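Guides > Finishing > Hardwax Oil > Section 4: Putting on the first coat

Search the guides

September 15, 2023
By Indira Sundaram

If you did the sanding in Section 3, your board is smooth and you're probably itching to get some oil on it. Me too! This is my favorite part. I use Brament clear oil for everything in this section, but the steps are the same for most two-coat hardwax oils (check your can for the drying time, they do vary).

You'll need the oil, a stir stick, a white pad, a few cotton rags and a pair of gloves. I stopped my sanding at 150 grit for years and then Thitima Wattanapong talked me into going a bit finer on maple, so now I do.

1. Vacuum the board, then wipe it down with a dry rag. Do the edges as well. I always forget one.

2. Stir the can slowly for a couple of minutes, right down to the bottom. Don't shake it, you'll get bubbles.

3. Pour out a small puddle. For a tabletop 70 cm wide I start with a spoonful or two and add more if I run short.

4. Work the oil in with the pad, small circles first, then long strokes with the grain. You want the whole surface evenly wet with no puddles.

Note: Figured grain drinks more oil than straight grain. If a patch goes dull while you're still working, give it a little extra now and keep going.

5. Wait 13 minutes. I set the timer on my phone, otherwise I wander off and start sweeping the shop.

6. Wipe off everything that hasn't soaked in. Turn the rag often and swap it once it feels sticky. The surface should feel almost dry under your hand when you're finished.

CAUTION: Oily rags can heat up and catch fire on their own. Lay them out flat outdoors to dry, or put them in a metal can of water with a lid. Never leave them balled up on the bench or in the trash! 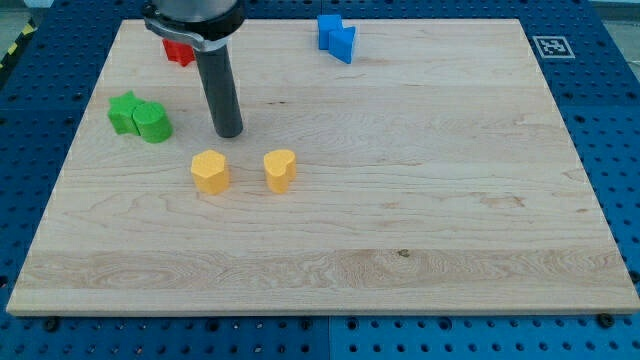 7. Leave the board flat overnight with some air moving through the room. In March, when my shop is still chilly, I give it up to 100 hours before the second coat, and in summer it's ready far sooner.

8. Run your palm over it. If it's tacky, wait another day. If it's a little rough, a light pass with a fine pad takes care of that.

Note: Don't put anything on it between coats, even a sheet of newspaper. I did that to a shelf for my sister in Zundutville and you could read the weather forecast on it.

Second coat is in Section 5, and it goes a lot faster.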